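Bench Assembler / Sorter, solenoids and small boards (part-time, days)

We make the bits inside other people's bits. When a vending machine drops your chips, or a locker door at the gym finally lets go, there is a fair chance that a small metal plunger has just moved a very short distance. We would like you to help us with the small metal plungers.

The work is sorting, checking and kitting. Parts live in orange plastic trays until somebody decides what they are and where they go next. That somebody is you. A typical morning means solenoids in one tray, round red circuit boards in another, and a firm belief that the two should stay that way until the kit sheet says otherwise.
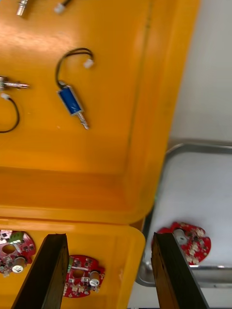

You will spend a lot of time with thin wires ending in white connectors. They like each other very much. If you have ever untangled a necklace without swearing, please say so in your application. If you swore but got it untangled, say that too.

What you'll do:

Lay out solenoids and boards for the Plinerance kits
Push every plunger by hand and feel whether it moves freely
Check leads for nicks and connectors for bent contacts
Set aside anything doubtful and write down why ("looks funny" is not a reason, though we've all used it)
Put trays back on the shelf they came from

What we need:

Steady hands and decent close-up eyesight, with or without glasses
Patience with repetition. The standard batch is 152 pieces and the last one gets the same look as the first
Enough written English to fill in a kit sheet that Radomir can read
No soldering experience required. If you have some, keep it quiet or you'll be asked to do the Nondance repairs

One solenoid at a time goes on the white foam mat for a proper look. The mat is for parts. It is not for coffee, phones or elbows – we replaced one in March and the discussion is still going on.
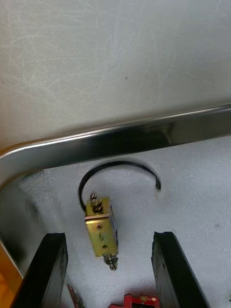
Kitting and Inspection, Bench Team
Team lead: Piyumi Pramanik

Hours are 8:00 to 1:00, three days a week, and you can choose the days as long as one of them is Friday. Friday is when the Ostomer order goes out and when everyone would otherwise pick to be off. Pay is by the hour, with a raise after your first 3 months if we all still like each other.

You'll be trained by Milovan Stojanović, who has strong views on how a wire should be coiled and will share them. Stools are adjustable. The radio is not, for reasons that go back further than most of our contracts.

To apply, send a short letter to Mieke Timmermans in the office or drop it off at the front desk, Room 125. Resumes are fine but we read the letter first. Finalists come in for an hour at the bench with a tray of mixed parts. You'll be paid for the hour and you don't get to keep the parts.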